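Print this section | E-mail this section

4.2 Where the bowls go

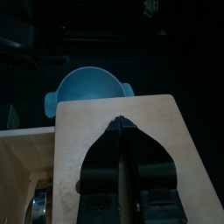 Figure 3. A light blue bowl with two handles and, to the left, a shiny metal bowl on a light wooden shelf unit.

Bowen has argued that people store bowls by how often they reach for them, and that size and weight hardly come into it. The claim is popular in guides to kitchen storage, and we think it is weaker than it looks. It rests on what people say they do. When we asked the households in our own survey, most gave the same answer, and then many of them put a bowl away somewhere else.

The survey drew 1235 replies, of which 1000 were complete enough to use. From these we picked 14 households for home visits in April. Fourteen is a small number, and we would not lean on it for much. It was enough to make us doubt the tidy rule. Bowls described as "everyday" turned up on high shelves, at the backs of cupboards and, in one home, in a hallway. Several people could not say when they had last moved them.

The two bowls in Figure 3 show the sort of contrast that the rule tends to skip over. Handles change how a bowl is picked up and how much room it needs on a shelf. Bowls with handles do not nest well, and a bowl that will not nest is often left out on whatever surface is free. Marinho treats this as a matter of habit. We suspect that plain shape does much of the work, though our visits cannot settle it.

Material is harder to judge. Cavalcanti reports that metal bowls are kept on open shelves more often than others and puts this down to looks – people like to see them. We found the same leaning in our replies but no good reason to prefer his account. Metal bowls may be on open shelves simply for want of cupboard space. Neither study asked about cupboards, and that is a serious gap in both.

We therefore make no claim here about a general order of storage. Section 4.3 takes up lids, where the replies agree with each other a little better.

Related items
Meireles: Open shelves and what ends up on them
Evangelista: Asking people about their cupboards
The Skirnura kitchen survey: question list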